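Iltstead Allotment Water Group -- minutes, March meeting

Opened 7:10 p.m. Minutes of the previous meeting accepted with one correction: the Ziller quote was for labor only.

**1. Meter readings**

Winter draw at the main meter was 1,107 gallons. The lower plots are still unmetered, so the figure can't be split by row. Agreed to fit a second meter at the Clurkeck end before the supply is turned up for the season.

**2. Standpipe replacement**

Two standpipes leak at the base. Bustos can supply frost-proof units with a 30-inch bury depth. Ziller proposes 21 inches with a foam sleeve at lower cost. Members from the upper rows asked for the deeper unit -- last winter's split was at the elbow, well below the sleeve line. Bustos option approved, spending limit $600, fittings included. 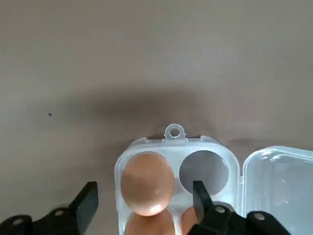 **3. Hose rules**

Unattended hoses remain prohibited. A request to allow drip lines on timers was discussed at length. Objection: pressure on the top row drops when more than two taps are open. Deferred until the second meter has a month of readings.

**4. Other business**

Padlock on the valve box to be changed. New code goes out with the plot renewals. The Clurkeck gate hinge was raised again; carried over.

Closed 8:25 p.m.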